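How I Finally Got the Big Blocks Sorted (and How You Can Too)

If you have kids in the house, or you run any kind of play corner, you already know the sound of a bin of chunky plastic blocks being dumped out on a floor. We have a LOT of them. I started with one hand-me-down bag, then my sister gave us hers, and then I found a giant tub at the Skastlow flea market and could not walk away from it (I did try). By November the whole lot lived in one enormous tote that I had to drag out with both hands, and anybody who wanted a blue one had to dig to the bottom.

So this is my sorting tutorial. It takes an evening if you do it alone and a bit longer if you have help from small people!

What you need

A table. Please don't do this on the floor, your knees will hate you. A smooth top is best, so the blocks slide when you push them along.

Three open bins in different colors. I have used cardboard boxes before and they're fine for a while, but plastic ones with a handle opening are so much easier to carry when they're full. Mine came from Drosska, the discount place out by the highway, and I paid 5 dollars each.

An old towel, a dishpan, and some dish soap.

A paper bag for everything that isn't a block. You will be amazed. I got doll shoes, a spoon, half a crayon and a key we had given up on.

Step 1: Wash first

I used to skip this and regret it. Fill the dishpan with warm water and a squirt of soap, tip in a few handfuls of blocks and swish. The undersides are where the gunk lives, so take an old toothbrush to any that look bad. Rinse, shake each one hard (the hollow side holds on to water like you wouldn't believe) and set them stud side up on the towel. I leave mine overnight. If you put them away damp they get a smell, and then you're washing them all over again.

Step 2: Pull everything apart. Or don't!

The official advice in my house used to be that every block got separated before it went away. Then I noticed that the little wide-bottom, narrow-top towers were the first thing my youngest grabbed every single time, and he was upset when they were gone. So now I leave small stacks alone if they're all one color and short enough to fit in the bin. Anything taller comes apart.

For the stuck ones, don't use your teeth. (I know. We all do it.) Wiggle from the short end, and if that fails, run the pair under warm water for a minute and try again.

Step 3: Decide what you're sorting by

I've tried it by size and I've tried it by color, and I have opinions. Sorting by size makes more sense for building, but little kids can't keep it up. They'll argue with you over whether something is a long one or a medium one. Color they can do without being asked twice, so color is what we stuck with.

You don't need a bin for every color, either. I do one for greens, one for oranges and yellows, and one for blues. Reds go in with the oranges. My friend who runs the Flandari playroom does warm and cool in two bins, and that works too if you're short on shelf space.

Step 4: Line up the bins and work across

Put the bins in a row along the far edge of the table and spread a pile of blocks out in front of you. Keep the pile small! If you dump the entire tote you can't see what you've got and you'll end up shuffling the same blocks back and forth. One layer, with wood showing between the blocks, is what you're going for.

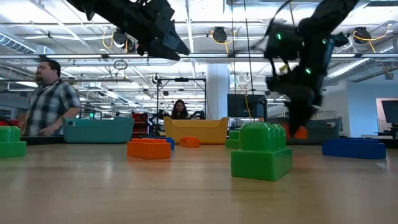 Then pick one color and only reach for that one until it's gone. It feels slower than grabbing whatever is closest, but try it both ways and you'll see. Your eyes get used to hunting for orange and your hand sort of follows. When the oranges are in, go on to the next color, and then top up the pile from the tote.

With kids I give each one a color and let them race. Littler ones do better if the bins have a low front so they aren't tossing things over a high side.

Step 5: Give the bins a home

Low shelf, handles facing out. I tried labels from the Pavliuk craft kit and they peeled off in a couple of weeks, so now I tape one block to the front of each bin with clear packing tape. Kids who can't read yet get it right away.

A few last things

If the bins overflow, you have too many blocks out. I keep a spare tote in the closet and swap some over every month or so, and the "new" ones get played with like it's somebody's birthday.

Cracked blocks go in the trash. They pinch fingers.

For the weekly pickup I set the kitchen timer and put on one song. We rarely finish before the song does, but most of it gets in, and I get the rest after bedtime.

Next up I'm tackling the train tracks, so if you have a trick for storing the curvy pieces, leave it in the comments!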